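Looking after your signed photos and programmes

If you have followed an actor from their first soap role through to the big awards, you will know how quickly the keepsakes mount up. I counted mine in October and found 291 bits of paper, which rather took me aback! A few evenings at the kitchen table was enough to get them into decent order.

Start with clean, dry hands

Wash and dry them well, and leave off the hand cream until you have finished. Hold photos by the edges, even the ones you think are past saving.

Keep ink away from plastic

Signatures in felt pen can lift off onto a shiny sleeve, so slip a sheet of acid-free tissue in between. I buy the Wataneo packs of 30, and one pack sees to most of a shelf.

Flatten rolled posters slowly

Lay the poster face down on clean paper, cover it with more paper and put a few heavy books on top. Leave it for about 17 days – longer if it has spent years in a tube – and do try not to peek.

Sort the small stuff too

Badges, key rings and the little figures from television series want a box of their own, well away from the paper, as metal pins will mark a programme in no time.

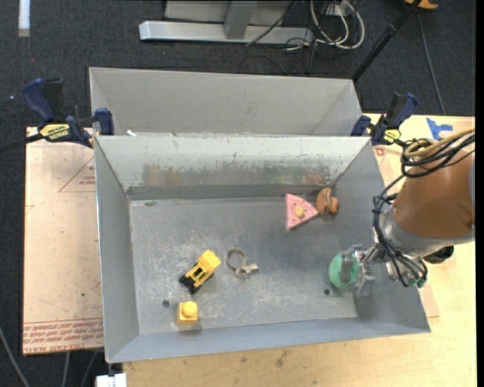
Label as you go

Write the show and the year in soft pencil on the folder, never on the back of the photo itself.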